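Reading time: 3 min

Re: [home-helpers] Can any of these things do a chore yet?

Hi Séverine, and hello to everybody else who has been following along,

I meant to answer this on Thursday, but I had family in the house and you know how that goes (lots of cooking, very little typing). I'm quoting the part of your message I want to talk about, and then I'm going to ramble a bit, so get yourself a coffee.

Séverine Poulain wrote:
> My sister asked me when she can buy something that will pick up
> after her kids. I told her two years, and then felt guilty all
> evening. You have all been building arms far longer than I have.
> Was I lying to her? And is it worth starting on a small arm at
> all, if what I want in the end is a tidy living room?

You weren't lying, you were being hopeful, and I've said the same thing to my own relatives more than once! But I would take the two years back if she hasn't started saving up yet.

Picking up after kids sounds like one chore and it's more like a hundred of them. There's the seeing, and the deciding whether the thing on the rug is a toy or trash or somebody's very important leaf collection, and then the grabbing, and then knowing where it all lives. My arm, which I call Ella, is only being asked to do a tiny slice of the grabbing. A ball, a flat square, a board to work on. That's the whole living room as far as she's concerned. 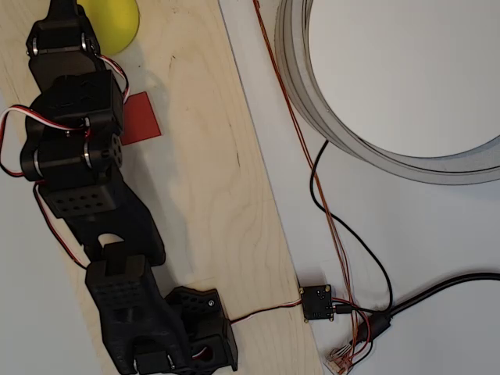

Ella on her plywood, with the yellow ball up top and the red square by the servo joint.

The ball and the square are such different problems that I wish I'd started with only one of them. A ball wants to roll off the moment you come at it a hair crooked. The square has no height to speak of, so you either get under a corner or you push it around the board like a kid with peas on a plate. Now think about socks, Séverine. A sock is neither of those and it changes shape every time you touch it. I've been at the ball and square since June and I have not been brave enough to try a sock.

My log has 3447 attempts in it, and over 2000 of those were just the ball. On a good evening she'll get it 7 times in a row and I go to bed feeling like a genius. Then I move the lamp, or swap the board end for end, and we're back to batting it onto the floor. Vusumuzi Visser asked last month whether that was the servos or the software, and my best guess is a little of each, plus some slop in the printed brackets that I keep promising myself I'll fix.

As for the shop floor, Bernd Kettler made the point a while back that a machine does fine there as long as the parts come to it the same way every time, and I agree with him completely. When I was at Mthembu we had one that loaded trays all day and I never once saw it sulk. But we had arranged the whole room for it! Your sister is not going to rearrange her kids.

So, is a small arm worth starting on? I say yes, with my whole heart. You'll learn more about picking things up in one weekend than I did in a year of reading. Go slow on the wiring, label your cables before you think you need to (I did not), and give yourself just one object for the first month. If you get stuck on calibration, write to the list, since at least 3 of us have made every mistake there is.

I'd still love to hear from anyone who has tried cloth. Nomvula, didn't you have a dish towel project going at one point? How did that end up?

Warmly, and sorry for the length,
Jucélia Honorato

Contact the list owner | Copyright remains with the individual posters | Back to top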